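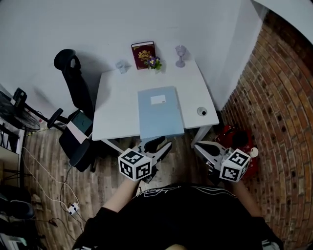
The white desk in the corner, with a red hardcover and something in flower.

About Treloar Bindery School

Treloar teaches people to make, mend and occasionally ruin books. We have done this on Jurngate Road, Horkside, upstairs from a shop that sells pool chemicals, for 18 years. Before that we were above a tyre place, and some of our older cloth still smells of it on a humid day.

The school began as a Tuesday night class for people whose cookbooks had fallen apart. Most of them wanted one repair and a cup of tea. A few kept turning up after the cookbooks were fixed, asked about leather, and were soon spending their grocery money on marbled paper. We recognised a business model when we saw one.

What we teach

Our beginners' course is Paper and Thread. You fold, punch, sew and glue, and you go home with a blank notebook you will consider too good to write in. Everyone does. We suggest writing something rude on page one to get it over with.

After that comes Case Binding, in which cloth goes onto boards and the boards go onto a book, ideally the right way up. The term ends with titling in gold foil. Foil is unforgiving, and so is the alphabet. Our sample shelf includes a lovely quarter-cloth volume called COLLECTED PEOMS, kept at eye level for the benefit of the confident.

The Repair Room is for people who already know the basics and have something that needs doing. Family Bibles, school atlases, street directories held together with electrical tape. If you have used electrical tape, please just tell us. We will find it anyway, and the conversation goes better if you went first.

We also run a short session on paste. It has a waiting list, which surprised us as well.

Fees and class sizes

A single evening costs $90, materials included. A full term of Case Binding is $235, or $252 if you want to take home your own bone folder, needles and awl. You will want the awl. You will also stab yourself with it, so the first aid tin lives on the windowsill beside the kettle.

Classes are small enough that a tutor can get to you before the glue sets. We don't run hens' parties, though we have bound several wedding albums for people who met here, and rebound one for a couple who divided theirs.

What we don't do

We don't value books. People ring most weeks about an old encyclopaedia set, and we are sorry to say that every other household in the country had one too. We don't laminate. We don't do spiral binding, although the print shop near Trerholm station does it cheerfully and while you wait.

We also can't make a damp book smell nice. We can make it flat, dry and sturdy, and you can keep it in the garage.

Our tutors

All of our tutors are working binders, so they have strong opinions about grain direction and other jobs on the side. They disagree on whether to round a spine before or after the first coat of glue. You may be taught both ways in the same term. Choose one and don't mention the other.

Finding us

Take the stairs to the left of the pool shop. The bell works if you lean on it. There is two-hour parking behind the building and a bus stop out the front, where the timetable has a more relaxed attitude to time than we do. Sadly there's no lift, but the Repair Room accepts books by post, and we're happy to come down and collect a parcel at the door.

Term four starts on October 14, 2024. Bring an apron, or a shirt you have stopped loving.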